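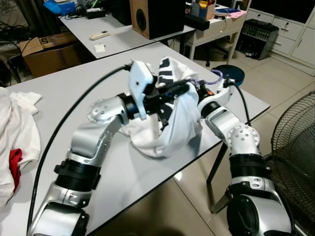
Folding a T-shirt

Folding a T-shirt is the everyday household task of turning a clean shirt into a small, flat bundle that can be stacked on a shelf, stood up in a drawer, or packed in a bag. It is among the first laundry jobs many children are taught, and a surprising number of grown-ups still do it just the way they learned it at home.

Preparation

A shirt that has come out of a heap, as most of them do, is usually twisted, with one sleeve hidden somewhere in the middle. The usual start is to find the shoulders, lift the shirt by them, and let the rest hang until the twist falls out. It is then laid face down on a table or a made bed and smoothed with the palms from the collar toward the hem. A table is kinder to the back, and a plain, smooth top lets the cloth slide easily (a rough blanket tends to grab it).

Common methods

In the store fold, each side is brought in toward the middle of the back, the sleeve is turned down along the edge, and the hem is folded up to the collar. The finished bundle is often 9 inches wide, though this depends on the shelf.

The file fold, known in the Werkerham area as the Mestton fold, begins the same way but ends in thirds, so that the shirt stands on its edge. A drawer 18 inches deep will hold a good long row of them, each one easy to see.

Fabric and print

Thin cotton creases quickly and likes to be folded soon after drying. Shirts with large lettering are often folded with the print facing out, partly to spare the print and partly so the owner can find a favorite without digging.

See also: Ironing; Laundry sorting; Linen closet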